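Notebook, airframe 2, battery and landing gear work
September 14, 2019

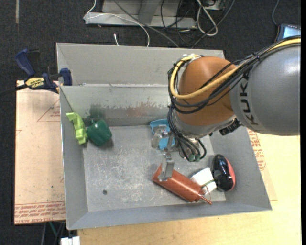
Picked up where I left off on the voltage sag. The quad still drops out of position hold when the pack gets low, and the log from the field at Vustmont shows the low-voltage warning coming on much sooner than the charge used would suggest. The pack should have had plenty left.

Pulled the power module and checked it against the bench meter. It reads low under load and fine with the motors off. Reseated the connector, no change. Swapped in the module from airframe 1 and the reading came good right away, so the fault is in the module and not the wiring. I have marked the bad one with red tape and put it in the returns drawer. Please don't put it back in the spares.

While the top plate was off I weighed everything again. The Justano battery tray is 142 g with straps and the foam pad. Annelore Sauerland thinks we can lose the foam and use a thin rubber strip. I'd like to try it, but only after the vibration numbers are settled, or we won't know which change did what.

Vibration. The Z axis is still the worst. Balanced all four props with tape on the light blade. The front left one needed a lot more than the others, and when I held it up against a new one the hub hole was a bit off center. Threw it out and took a new one from the same bag. Will check the rest of the bag before anyone flies with them.

Hover test indoors, tethered, Harms flight controller on the firmware we have had since May. Ran for 11 minutes before I brought it down on the timer. Position was steady and there were no warnings. Motors 1 and 3 were warmer to the touch than 2 and 4. That fits with the yaw offset in the log, where the controller keeps adding a little to one pair to hold heading. I think motor 3 is tilted in its clamp. Put a straight edge across the mount and there is a gap on the outer side. Loosened, squared it up, tightened again with blue threadlocker. Have not flown it since, it needs to cure overnight.

Landing gear: the left skid has a crack starting at the rear screw. Drilled a small hole at the end of the crack and put epoxy over it. Good enough for hover tests, not for the field. New skids are on the order to Clallesia along with the spare module and more of the short balance leads.

Camera mount: no work. The dampers Annelore ordered are too stiff for the small camera. They are in the bag with the label on it if someone wants them for the heavier one.

Charging: the old pack took back around 770 mAh after the hover, less than I expected. Cell 3 ends up lower than the rest every time. I'm keeping it for bench use. Wrote BENCH on both sides.

To do next:
Check motor 3 with the straight edge again once cured
Repeat the tethered hover and compare motor temperatures with the thermometer, not a finger
Redo the compass calibration outside, away from the cars
Copy the Vustmont log to the shared drive, it is only on my laptop
Ask Annelore if she still wants the GPS mast raised before the next field day

Parameters saved before and after, both files in the airframe 2 folder. The only difference is the voltage multiplier, which I set back to the default with the other module in. Airframe 1 is grounded until the replacement comes. There is a note on it.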